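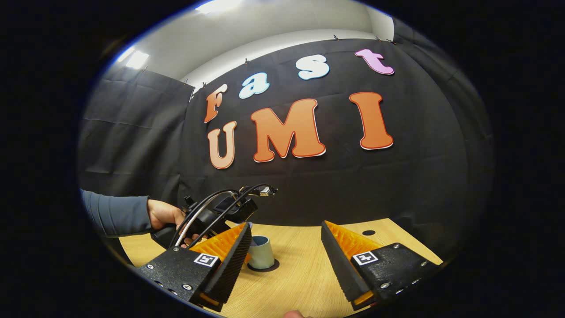
Minutes, Tirumska Players, Jan 16, 2024

Lots to cheer about, as the spring show now has its hall! Bedoya House is ours for 2 nights in April, and the panto left us with 800 in the bank. Everyone loved the idea of a plain black cloth clipped up along the ceiling edge, with big cut-out letters in mixed colours, white borders and all, so we'll do our title the same way (bigger, if the glue holds!).

Costumes: Gadetti will lend us five coats, a lovely offer, gladly accepted.

Leaflets: 3,000 from Nakovel, agreed. Proof to be checked before printing, after last year's spelling of "matinee".

Any other business: tea urn still leaking. New washer to be bought.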